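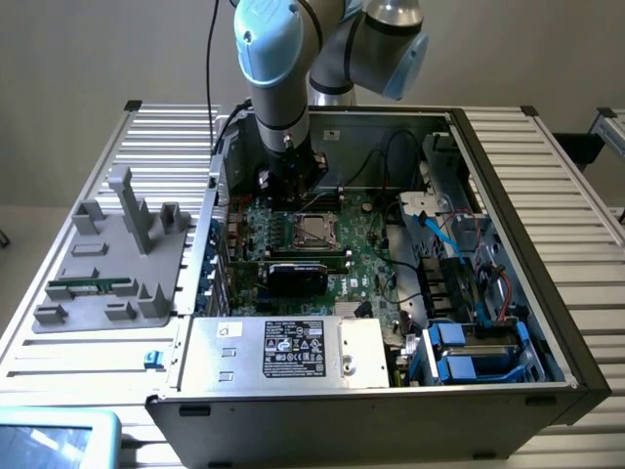 Program Updates / Equipment Reuse

Nanstead Computer Reuse: Progress Report to the Ernidwood Fund

Submitted 3/30/18 by Kittipong Boonchu, workshop lead

The grant pays for bench space, spare parts and staff hours to take in retired desktop towers, check them, fit enough memory for present-day use and pass them on to households and small organizations in the Nanstead area. It started in September. This report covers the work from then until now, what has been spent, and what we plan to do with the remaining money.

Intake

We have taken in 337 machines. Most came from two office clearances and the rest were dropped off at the front door a few at a time. Office machines are easier to deal with, as they tend to arrive in batches of the same model and one set of notes covers all of them. The single drop-offs take longer. Many have been opened before, and some have had parts swapped for ones that don't match the service tag.

Every tower gets an intake sheet when it arrives. The sheet records the case model, the board, the processor, the power supply rating, the number of memory slots and what is in them. Drives are pulled at intake and go to the wiping station before any other work is done. We changed the sheet once during the period. The first version had one line for memory, and we found that people wrote down the total and left out which slots were filled. The new version has a line for each slot.

Bench work

A tower is worked on lying on its side with the cover off, so the board faces up and the slots, the processor socket and the expansion cards can all be reached from above. The new bench has a ribbed aluminum top, which replaced the old door-on-trestles arrangement. It is easy to wipe down and we can fasten holders to it. One of these is a gray 3D-printed plate with raised posts that sits to the left of the case and keeps small boards and strips off the bare metal. We had been using bubble wrap and envelopes for this, and at least six memory modules were mislaid or bent in the first weeks. We have not lost one since the plates came in.

The order of work is the same for each machine. Dust is cleared first. The coin cell is tested and replaced if it is low. Cables are checked for seating, and any that run across the memory slots are moved aside. Graphics cards stay in place if they work. The power supply is tested under load and its label is checked against the intake sheet. Memory comes last, followed by a full test overnight.

Memory

Memory has taken more of our time than we said it would in the proposal. We had planned on consumer desktops with two or four slots. The second office clearance included a number of workstation-class towers, and these boards are laid out differently.

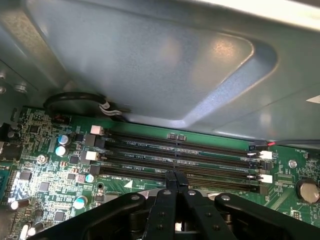 The slots are close together and the metal of the chassis hangs over part of the board, so there is not much room to get at the one nearest the metal. The slot names are printed on the board itself, with the processor they belong to as part of the name, for example DIMM7_CPU1. The latches come in black and white, and on these machines we ask staff to go by the printed name and ignore the latch color until they have looked up that board's manual. A module put in the wrong slot will often still let the machine start, and the fault then shows up as a lower memory total or a failed overnight test. That cost us a good deal of rework in the early months.

We now keep a printed slot chart for each board in a binder at the bench. There are 14 charts so far. Each one lists the slots by printed name, the order they should be filled and which kinds of module the board will accept. Mixed modules from the parts drawer are sorted by type and speed before they go near a machine. Rework on memory has come down a lot since the binder was started, though we did not keep good enough records at the beginning to give a percentage.

Spending

Bench and fixtures came in slightly under budget. Spare parts are over. The main reason is memory for the workstation towers, which use a type we did not have in stock and had to buy in. We moved money from the shelving line to cover it, as agreed by email, and the shelving has been done with racks donated by Zekico when they moved premises. Staff hours are on budget. A full breakdown is in the attached sheet.

Problems

Storage is tight. Cases waiting for parts take up the same shelves as cases that are finished, and on one occasion an untested machine went out with a finished batch. It was returned and replaced within the week. Finished machines now get a green tag on the handle or the back panel and are kept on the racks by the loading door.

Older power supplies have also been a weak point. We are scrapping about 7 percent of them on test. We had allowed for less, and have started saving good units from towers that can't be repaired.

Next period

We plan to finish the workstation batch first, as the parts are now on hand. After that we will return to the ordinary desktops from the first clearance. We would like to print two more of the holder plates so that each bench position has its own, and to add drive bay notes to the charts in the binder. The carriers differ from one case to another and the spares are all in one box at present.

We are asking the Fund for one change. The proposal set aside money for a second round of publicity in the spring. Intake is already more than we can process with the present staff, and we would prefer to put that money toward bench hours. The amount is shown in the last row of the attached sheet. If the Fund agrees, we can start the extra hours as soon as we hear back.

Contact: Kittipong Boonchu, Nanstead Computer Reuse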